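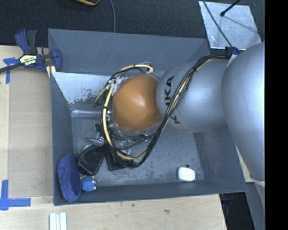

Chapter 6
Bins, Totes and the Packing Bench

Elaine Araújo and Deok-su Seol
3 January 2026

6.1 Scope

Open-topped bins are the most common form of short-term storage in small warehouses, workshops and mail rooms. This chapter deals with the rigid rectangular type: its shape, its placement on a bench or table, and the order in which goods are put into it and taken out. Flexible bags and folding cartons are covered in Chapter 7.

6.2 Wall form

The walls of a rigid bin may be vertical or sloping. Sloping walls allow empty bins to nest, and a nested stack takes up far less floor area than the same bins stored side by side. The penalty is volume. A bin with sloping walls is narrower at the base than at the rim, so the rim dimensions overstate its capacity. Always calculate from internal measurements taken at the base and at the rim.

High walls keep mixed goods in place during transport but restrict access to the inner corners. Small items tend to settle there and are the items most often missed when a bin is emptied. In the Urnville depot survey, 2,149 bins were checked after unloading. Of the 422 found to contain leftover stock, most held a single small item against a wall.

6.3 Placement

The bench should support the full base of the bin. Where a bin overhangs the edge, the load must be kept over the supported portion. For a standing worker, rim height matters more than bench height. A bench set at 900 mm may be comfortable for flat work and too high once a deep bin is placed on it.

Key terms: nesting, rim dimension, base dimension, overhang, reach.

Last updated: 3 January
Shares: 0 Comments: 2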